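The Inventory of the House at Drorau

The valuation was booked for a Wednesday in October, 8 a.m. to close of business. Mavis Begay arrived with a tape, a flashlight and a printed schedule of contents running to 3,716 lines. The house had belonged to the Stiredov family until the spring. The heirs wanted a figure.

She worked by room, clockwise from the door, in the order the firm required. Item, material, condition, value. The hall took an hour. The library took two, most of it spent on a set of bound tide tables that matched nothing on the schedule.

Sharada Devadiga, acting for the estate, followed with the keys and signed each sheet as it was finished. She had known the house as a child. She did not offer this as information. It came out when she stepped over a loose board on the landing without looking down.

They reached the marble tables after lunch. The schedule listed them on a single line: "Tables, stone, 2, one quarry." Mavis wrote the line number at the top of a clean sheet and put the tape on the nearer edge.

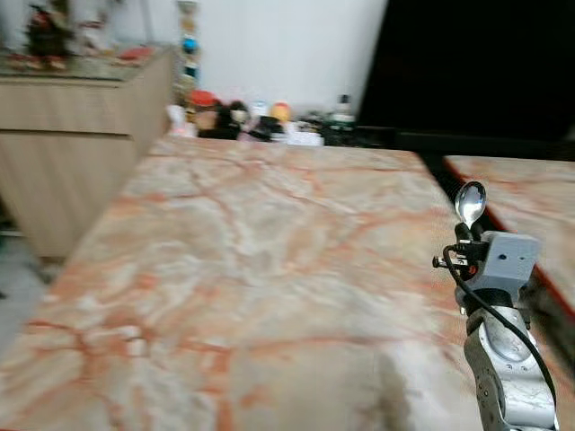
"Cream ground," she said as she wrote. "Orange and rust veining, dense. Gap between the tops."

"They used to be one," Sharada said.

Mavis checked the schedule. It gave no joint, no repair and no date of cutting. She asked for the source.

"My aunt kept house here. There were two brothers, and they stopped speaking. One of them sent for a mason from Naidu. After that they ate at the same hour, one at each table, and she carried the plates."

"Is there an invoice?"

"No."

Mavis considered the veins. A vein that ran off one slab should, if the account was correct, come back in on the other, less whatever the saw had taken. She followed one with her finger to the edge and looked across. The pattern there was of the same kind. That was as far as she was prepared to go.

The form had a box for provenance and a smaller one for remarks. A pair from one quarry was worth 2,000 by the Doreo guide. A divided table was worth less, and the guide gave no method for working out how much less.

She entered the pair at 2,000. Under remarks she wrote, "Not to be sold separately," and turned the sheet around for signature.

Sharada read it through and asked to borrow the pen.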